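Chapter 2
Who Sorts the Cards?

Every few years a company announces that a machine will free its workers from dull tasks. The announcement usually says what the machine can do. It says much less about who will stand next to it, who will fix its mistakes, and what that person will be paid. This chapter is about those missing parts.

Take the case of Zudmont, a firm that prepares printed cards for events and mail orders. In September its managers told the sorting room that a robot would handle 80 percent of the cards. Naveen Thakur, who had sorted by hand for years, was given a new title, "cell operator," and the same wage. His day now meant watching, correcting and restarting. He also had to fill out a log whenever a card ended up in the wrong compartment – a job that hadn't existed before.

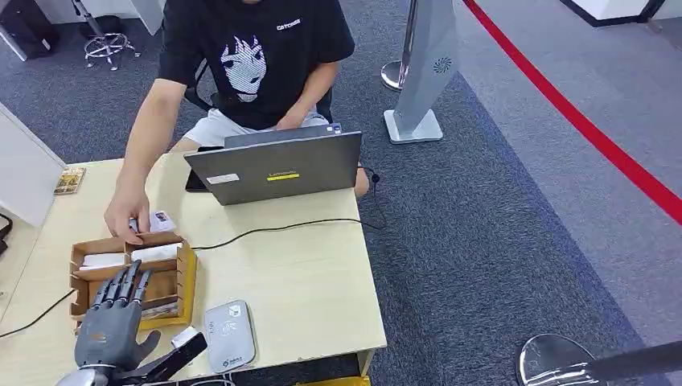
Carla Majali

A robotic hand at an organizer box, with a person reaching toward a card across the same table, is a fair picture of most workplace automation. The laptop is open and the person is still there. Sales brochures like to leave that chair out.

What should we make of the 80 percent? Zudmont reached it by counting only the cards the robot was given. Bent cards, thick envelopes and rush orders went to people and were left out of the total. On one shift the room handled 896 pieces, and the robot was given 500 of them. Even if it had sorted all 500 correctly, that would be 56 percent of the work. The manager, Donnie Swanson, called the higher figure "directionally right." Students should learn to distrust that phrase.

None of this proves that the robot was a bad purchase. Some workers liked having less repetitive reaching to do. Others missed the talk across the table, and two asked to move to shipping. Before we judge, we need to know what was measured, who chose the measure, and whose work dropped out of it – questions the first section takes up with the sorting room's own logs.

Key terms: task, job, exception handling, hidden work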